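Comparing Hand-Held Grippers on Laundry and Bedding

Thick, soft things are a harder test for a gripper than boxes or cups. If you are choosing between two or three hand-held models, start with the clothes you already own.

Lay the garment on a made bed and leave it slightly bunched. A perfectly flat jacket gives the fingers nothing to close on. Use the same garment for every gripper, and shake it out between tries so the filling evens up again.

Puffy jackets come first on my list. Close the fingers slowly across a fold, lift a few inches, and hold while you count to seven. Narrow fingers tend to dig in and hold. Wide ones squeeze the filling aside and end up with only the shell, which then slides.

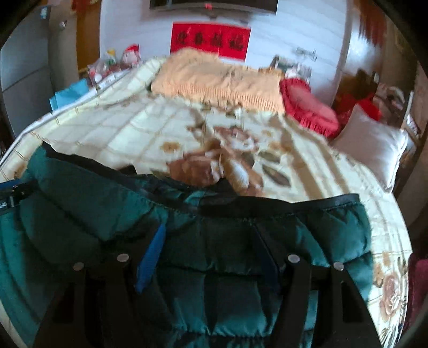

Try the hem and the collar next. An edge is easier to grab than the middle of a panel, but it also twists more once the weight is off the bed. Keep loops and tabs out of the grip on the first few tries -- a gripper that catches one will look better than it is.

With the Nultero fingers I got a clean lift on most jackets and poor results on satin pillowcases. The Muston set was the other way around, probably on account of its softer pads. The Muston weighs 470 grams with the handle, and my wrist noticed it after 300 lifts.

For the camera, pick one spot on the handle and leave it there. Moving it even a little makes two sets of clips hard to compare. Check that both fingertips stay in view when the gripper is fully open.

Wipe the pads with a damp cloth after fleece or anything fuzzy, and let them dry. Lint builds up fast and changes the grip. Retighten the finger screws at the same time.

Write down every drop, including the ones that were your fault.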